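Skindard Matt Table Paint by Jutomix
Water-based paint for desks, dining tables and craft tables, in 400 ml and 1,000 ml tins
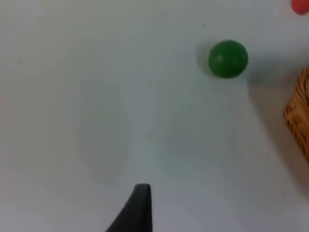 Hilary Penwarden
Shop Writer and Paint Buyer

We've sold paint for skirting boards and paint for garden sheds for years, and all that time people kept coming to the counter asking for something they could put on a table. A proper table, I mean, one that gets elbows and cereal bowls and homework on it every day of the week. We used to send them off with floor paint and our best wishes. Then a sample tin of Skindard arrived, and I took it home and did my own kitchen table with it, and I've been rather a bore on the subject ever since!

Skindard is a water-based paint with the hard topcoat already mixed in, so you don't need to varnish over it. It dries to a flat, quiet matt with hardly any shine, even when the sun comes in low across it on a November afternoon (my kitchen faces that way, so I've had plenty of chances to look). It's meant for indoor tables and desks. You can use it on chair legs and shelves too, and lots of our customers do with whatever is left in the tin, but the top of a table is what it was made for.

What you get

The small tin is 400 ml and does a child's desk or a bedside table comfortably, with two coats and a little left for touching up. The large tin is 1,000 ml, and that's the one to have for a dining table, especially if you're planning to do the legs as well. Both come with a push-on lid and a cardboard stirring stick. The stick is a bit feeble for the large tin and I'd use an old wooden spoon.

The paint is sold on its own or as a table set. The set has a 1,000 ml tin of Skindard, a tin of Uneo primer, a Rewi foam roller with tray, and two sheets of fine sandpaper. If you already have a roller you like, buy the paint and primer separately and save yourself a bit of cupboard space.

Shades

We keep four shades on the shelf all year:

Chalk Lane, a plain soft white
Winter Oat, a warm beige with a little pink in it
Slipway, a dark blue
162, a pale cool grey

I have asked Jutomix why the grey never got a name and the answer was that it had always been called 162 at the factory and they'd grown used to it. It's our best seller by a long way. People come in asking for "the number one" and we know what they mean.

A word about pale shades on a large flat top, as we do get telephone calls about this. A painted table will never look like one single colour all over. The end nearest the window will be lighter, the far end will go a bit blue or a bit brown depending on your bulbs and your walls, and there may be a soft darker patch where somebody's shadow or a curtain falls. Before you decide the second coat has gone on unevenly, have a look again at a different time of day. Nine times in ten the patch has wandered off somewhere else.

We can post a painted card of any shade. Lay the card flat on the table when you're choosing. Everyone props it up against the fruit bowl, me included, and a colour standing up looks quite different from the same colour lying down.

What it will go on

Bare wood, old varnished wood, previously painted wood and MDF are all fine with a coat of Uneo underneath. Melamine and other shiny boards are fine too, as long as you're patient with the sanding. I wouldn't put it on glass or bare metal, and please don't use it on a kitchen worktop next to the hob. Jutomix make something else for worktops. We can order it in for you, though it takes a while to come.

Tables with a waxed finish need the wax off first, every bit of it. White spirit and plenty of old rags will do the job, with the windows open, and then a wash with warm soapy water. If you aren't sure whether your table has been waxed, drip a little water on it somewhere out of the way. If the water sits up in beads there's probably wax (or polish, which is just as much of a nuisance).

How to use it

Clear the table completely and give it a good wash. Sugar soap is lovely for this. Let it dry overnight if you can bear to.

Sand the whole top lightly with the fine paper. You only want to take the shine off, so there's no call to go at it hard. Fill any dents now and sand those smooth as well. Wipe away the dust with a barely damp cloth, and then do it once more with a clean one.

Roll on one thin coat of Uneo. It looks dreadful at this stage, streaky and rather like skimmed milk, and every single person who buys it worries. Carry on.

Once the primer is dry, stir the Skindard well and pour a little into the tray. Work in strips along the length of the table with the foam roller, barely pressing, and finish each strip with one long pass from end to end. Resist going back over a bit you did a few minutes ago. If a hair or a crumb lands in the paint, leave it there and sand it out when everything is dry. I know how hard that is.

Leave 4 hours between coats. In a cold room give it longer, and in a damp one leave it till the next morning. Two coats is enough for most tables, though Chalk Lane over dark wood usually wants a third.

Wash the roller and tray in cold water as soon as you've finished, and I do mean straight away, before the cup of tea.

Waiting for it to harden

The paint feels dry quite quickly and this is where people get caught out. Dry to the touch and properly hard are two different things, and the second takes a couple of weeks. You can eat at the table during that time, gently, with mats. Keep hot dishes off it, don't drag anything across it, and don't leave a tablecloth or a plastic cover on overnight. We had one lady whose oilcloth had to be peeled off like a sticking plaster, poppies and all, and she was very good about it, considering.

Once it has hardened you can more or less get on with your life. Mine has had marbles, playdough, a sewing machine, rubber balls rolled up and down by small visitors, and one complete dolls' house renovation on it, and it still wipes clean.

Looking after it

A damp cloth and a drop of washing-up liquid is all it needs. Spray polish will build up into shiny smears on a matt surface, so keep that for the sideboard. Felt pens mostly come off with soapy water if you're quick. Turmeric doesn't. Beetroot does, to my surprise, provided you get to it before the washing up.

If you do get a scratch, sand it very lightly, dab on a little paint with a small sponge and let it dry before you judge it. Touched-up places look darker while they're wet, and on a matt finish they take a day or so to settle in with the rest. Keep your leftover paint in a clean jam jar filled right to the top, with the shade written on the lid.

Questions we get at the counter

Can I brush it on? You can, and for legs and edges you'll need to. On a big flat top the roller gives a much smoother finish.

Is it safe for a child's desk? Yes, once it has hardened fully. Keep the little ones away from the wet paint as you would with any other.

Can you mix me a different colour? I'm afraid we can't tint Skindard in the shop. Mixing two of the stock shades together works well, and Slipway with a good splash of 162 makes a very handsome stormy blue. Mix enough for the whole job in one go, as you'll never match it a second time.

Does it smell? A little, while it's wet. I slept in the next room without minding.

Can I use it over chalk paint? Yes, with a light sanding and the primer, if there's no wax on top.

Delivery and returns

Tins go out by van, as the post won't take the large ones, and we pack them upright with plenty of cardboard. Unopened tins can come back to us within the usual period with your receipt. We can't take back opened ones, so do have a shade card first if you're in two minds. Cards are free, and you're welcome to ask for all four.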